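Zaltel Gateway 5: certificate login replaces shared keys
2022-07-17

Release 5 of the Zaltel remote access gateway is now available to all customers on a current support plan. The main change is in how branch devices prove who they are when they open a tunnel. Earlier releases used one shared key per site. Release 5 issues a separate certificate to each device, signed by the Morner certificate service that ships with the gateway.

Shared keys still work after the upgrade, but they are off by default on new sites. Existing sites keep their current setting until an administrator changes it under Access, Site Policy. Support for shared keys ends in January. Sites that have not moved by then will lose their tunnels at the first restart after the cutoff update is installed.

Device certificates are valid for 70 days and renew without user action while the device is online. A device that has been offline past its expiry date must be enrolled again with a one-time code. Codes can be made singly or in batches of up to 1000, and the batch file can be imported into Lallow for tracking. Lallow users need connector version 2 or later. The older connector reads the file without an error but drops the expiry column.

Revocation now takes effect at the next tunnel check, which runs every 5 minutes. The interval can be shortened on the command line. It is not exposed in the web console in this release.

Two known issues remain open. Gateways running as a failover pair must be upgraded standby first, or the pair will stop syncing its revocation list. The enrollment page also rejects device names that contain a period. Rename the device before enrolling it and change the name back afterward if needed. A fix for both is planned for the next maintenance update. 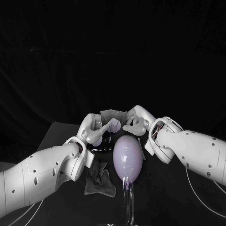

Before upgrading, export the site policy file and store it off the gateway. Rolling back from release 5 erases the certificate store, and any device already enrolled will need a new code. Allow for one restart per gateway.

Customers whose gateways are managed by Vasiliauskas do not need to do anything at this stage. Their upgrades will be scheduled by region, and site contacts will get a notice with the maintenance window. The full release notes and the revised port list are in the support portal under Downloads, Gateway.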